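工单 507：台下盆边缘渗水，柜内有霉味

提交人：Mudassar Ghauri
产品：Vesico 台下盆，配 Casbridge 抽拉龙头
优先级：中
状态：已解决，观察中

问题描述

您好。我先说明，中文不是我的母语，如果有的句子写得不清楚，请直接问我，我会再解释一次。

我家厨房的水槽是台下盆，安装在大理石纹的台面下面。从八月开始，我打开水槽下面的柜门时闻到霉味。一开始我以为是垃圾袋的味道，就把垃圾桶搬到阳台去了，但是味道还在。后来我用手摸柜子的底板，发现后面的角落是湿的。湿的地方不大，差不多一个手掌。

我已经做过的检查：

龙头的冷水管和热水管，接头用干纸巾包住，过了一个晚上，纸巾是干的。
角阀，同样的方法，也是干的。
下水管的存水弯，我放满一盆水再一次放掉，没有看到滴水。
过滤器（就是 Grustow 的那种单筒的）关闭进水以后，底板还是会湿。

所以我的判断是水不是从管子来的，可能是从水槽和台面之间的缝来的。可是我不确定，因为从上面看，那条胶还是完整的。请问应该怎么继续检查？我不想一开始就把水槽拆下来。

客服回复（第一次）

Mudassar 先生您好，您的描述很清楚，排查顺序也对。请补充以下信息：水槽安装了多久；安装时用的是什么胶；渗水是每天都有，还是只在用水比较多的时候有。另外请上传水槽区域的图片，能看到台面和水槽就可以。

提交人回复

谢谢您的回复。我一个一个回答。

水槽是搬进来以前就装好的，所以安装的准确时间我不知道。房东说是上一次装修的时候装的。胶的牌子他也不记得，只说是“透明的玻璃胶”。

渗水不是每天都有。我做了一个小记录：平时只洗杯子和碗，底板是干的。如果洗大的锅，或者用抽拉龙头冲水槽的四个边，第二天早上底板就会湿。星期六家里做饭比较多，所以最严重。

图片附在下面。

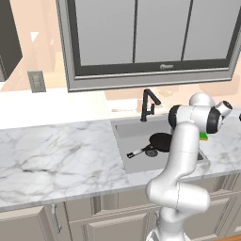

附件：厨房水槽区域，台下盆，盆内有黑色平底锅

还有一件事我不知道重要不重要：台面的后边，靠近墙的地方，我用手指按那条胶，感觉比前面的软一点。我没有用力，怕把它弄坏。

客服回复（第二次）

收到，谢谢。根据您的记录，静态放水不漏，冲边缘的时候漏，我们也倾向于是密封胶的问题。台下盆的胶有两处，一处是您从上面能看到的，另一处在盆的翻边和台面底面之间，要从柜子里面往上看。上面那条完整，不代表里面那条没有脱开。

请按下面的步骤确认：

一、把柜子里的东西全部拿出来，底板擦干，铺一层厨房纸。
二、盆内放水，水面低于接缝，等 30 分钟，看纸有没有湿。
三、把水放掉，换一张新纸。用杯子慢慢往接缝上倒水，先倒前边，再倒左右，最后倒后边。每倒一个方向都等一会儿再看。
四、用手电筒从柜内往上照翻边，哪里有水珠，请记下位置。
五、顺便检查固定卡扣，看有没有松动。请不要自己用力拧紧，石材底面的螺丝孔比较脆弱。

提交人回复

我按照步骤做了，现在报告结果。

第二步：水面低于接缝，等了 30 分钟，纸是干的。

第三步：前边，干。左边，干。右边，干。后边，倒水以后不久，我看见一滴水从翻边后面下来，位置在龙头的左下方。我擦干又重复了一次，结果一样。

第四步：那个地方的胶是黄色的，和石头已经分开，可以放进去一张名片。分开的长度大约 12 厘米。其他地方的胶颜色也变了一点，但是没有缝。

第五步：卡扣后面有 2 个是松的，用手指就可以转动。别的都很紧。我没有拧。

我有两个问题。第一，可不可以只补后边这一段？第二，我在家里找到一支 Vachon 的酸性玻璃胶，还没有开封，可以用吗？

客服回复（第三次）

先回答第二个问题：请不要用酸性胶。酸性胶固化的时候会释放醋酸，对大理石这类石材有腐蚀，也容易让边缘变色。请选中性硅酮密封胶，包装上最好有“石材适用”和“防霉”的字样。

第一个问题：可以先补这一段，前提是旧胶要清理干净。新胶打在旧胶上面粘不牢，过一段时间还会漏。松动的卡扣要由安装人员处理，他会先从下面把盆托住，再清胶、打胶、复位卡扣。胶没有完全固化以前不能撤支撑，也不能放重的东西。

如果安装人员发现脱胶的范围比您看到的大，我们建议整圈重做。

提交人回复

明白了，谢谢您提醒我酸性胶的事情，我差一点就用了。

安装师傅今天上午来过。我把他做的事情写下来，也许对别的用户有帮助。

他先用一根木条和一个小千斤顶从柜子里面托住水槽，然后用塑料铲和一把薄的刀片把后边的旧胶刮掉。脱开的地方比我量的长，一直到后面的左角，所以他把整个后边都重新做了，前边和两侧没有动。他用酒精擦了石头和不锈钢翻边，等干了才打胶。两个卡扣，一个重新固定，另外一个的螺丝孔已经松了，他换了位置，用石材胶粘了一个新的底座。

上面那条可以看到的胶，后边这一段他也换了。师傅说抽拉龙头的水很容易集中在后边，平时用完最好用抹布擦一下。

支撑现在还在柜子里，他说要放到明天。今天我们用卫生间的洗手盆洗碗，有一点不方便，但是可以接受。

客服回复（第四次）

感谢您详细的记录。撤掉支撑以后，请把之前的第三步再做一次，重点看后边。柜内底板如果已经受潮，建议打开柜门通风几天，完全干了以后再放东西。板子边缘如果鼓起来，请告诉我们，可以单独换底板。

提交人回复

支撑已经拿走了。我又做了第三步，每一边都倒了水，后边倒了两次，纸都是干的。晚上洗了一个大汤锅，也冲了四个边，早上检查，底板也是干的。

底板后面的角落有一点鼓，用手可以摸到，但是柜门关得上，我暂时不换。霉味比以前小很多，柜门现在白天还是开着。

请先不要关闭工单，我想再观察一个周末，那时候家里用水最多。如果没有问题，我会在这里写一句话。

客服备注

已改为“已解决，观察中”。脱胶位置：后边至左后角。处理方式：局部清胶重打，卡扣复位一个，移位重装一个。底板轻微鼓起，用户暂不更换。

提交人回复

周末过去了，纸是干的。可以关闭。谢谢你们的耐心。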